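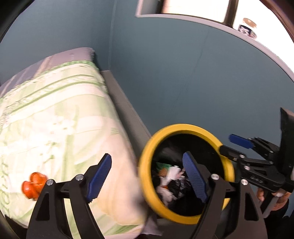 How I Built a Pair of Hand-Held Grippers (and What I'd Do Differently)

Posted February 8, 2020 in Workshop Notes

I've had a lot of people at the Rustad workshop ask me how the grippers go together, so I'm finally writing it all down in one place. You hold one in each hand, squeeze, and pick stuff up. They're the same jaws I eventually want on the end of a robot arm, but building them as hand tools first has taught me so much more than bench testing ever did!

The name of the project is Vonby, by the way. It doesn't stand for anything.

What you'll need for one gripper

Black plate stock for the body and linkage
Two black fingers
Blue ridged pads, one for each finger
Silver round-head bolts for the finger mounts, plus smaller screws for the linkage
A grip you can hang on to for a while
Threadlocker, a file, a marker

1. Cut and clean up the plates

Cut all your plates in one session if you can. I did mine over two evenings, moved the fence in between, and ended up with a left side and a right side that didn't agree with each other. File every edge, including the insides of the cut-outs in the body. I skipped those the first time and my knuckles found them pretty fast.

2. Mount the fingers

Two bolts at the base of each finger. Start them all by hand, get everything lined up, and then tighten a little at a time, going back and forth. If you crank one down all the way first, the finger will twist and you'll spend an hour blaming the linkage (ask me how I know). Threadlocker goes on at the very end, once you've opened and closed the thing enough to be sure you like it.

3. Glue the pads

Rough up the finger with sandpaper, wipe it down, glue, clamp, leave it overnight. The ridges should face inward. Before the glue goes on, close the jaws dry and mark where the pads meet with your marker. Mine were 9 mm off on the first try, and that gripper could hold a sponge but not a spoon.

4. Fit the grip and cycle it

I open and close each new gripper 200 times in front of the TV, then check every screw. Abenezer Hadgu, who shares my bench, does 1000 on his. He has more patience than I do, and also fewer loose screws, so take your pick.

5. Try it on real things

This is the fun part! Don't bother with wooden blocks. Go after a waste bin with a thick rim and some crumpled trash in it, one gripper on each hand, like I do at home next to the bed. A rim is a great test: one finger goes inside, one stays outside, and you find out right away if your jaws open wide enough. Bedding is good practice too - a duvet squishes and slides and gives you nothing solid to grab.

Go slow the first few times. It feels like wearing oven mitts, and then at some point it doesn't.

A few leftovers

If the jaws stick halfway, loosen the linkage screws a quarter turn before you take anything apart.

Left-handed builders can flip the body plate over, the holes still line up. Dayana Barrera tried it in September and sent me a very happy email.

The next version will get softer pads, once I find a glue that holds them. If you have a favorite, leave it in the comments.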